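Workshop notebook, October, Friday

Started at 10, which for this bench is early. The job is still the same one: two arms, one old tower on its side, and the board populated without me reaching in to help. I have been reaching in to help a lot.

Printed the Prydderch fixture again overnight. The last version held the memory stick so well that the gripper picked up the whole tray. Opened the long slot by a hair and left the CPU pocket alone. The tall post in the middle stays, mostly out of stubbornness.

Cable routing is my real enemy. Both arms have a perfectly good reach on paper, then the hose-and-wire bundle gets an opinion. Re-tied the left one with more slack and re-taught the approach to the socket from higher up, at 30 percent speed. At full speed it looks like a bar fight.

Memory was the dull part, as hoped. These are 288-pin sticks on the spare board and something older on this one, so the Cidalus script now asks which board it has before doing anything rash. It should have asked in August.

Tower, tray and arms on the bench:
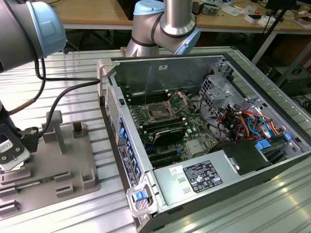
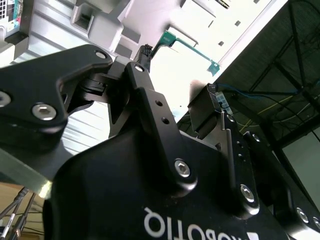
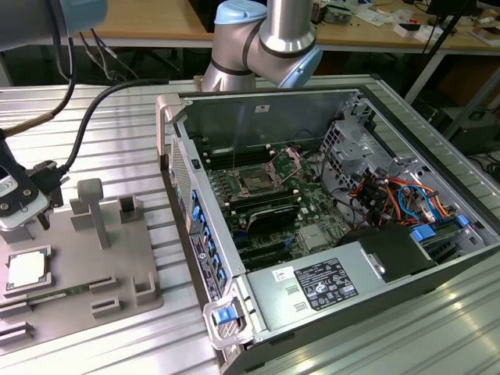
Force limits next. Konov sent the replacement torque sensor with the wrong connector – again – so for now I'm reading motor current and squinting. It's good enough to tell "touching" from "not touching" and not much good for anything between those, where all the interesting damage happens.

Ran the pick from the tray 3 times with the Drurnoler planner and once with my own waypoints. Mine was faster and also tried to go through the case wall. Keeping the planner.

To do: file the burr off the CPU pocket, label the tan cable, find the short hex key. Don't touch the socket lever settings. I mean it this time.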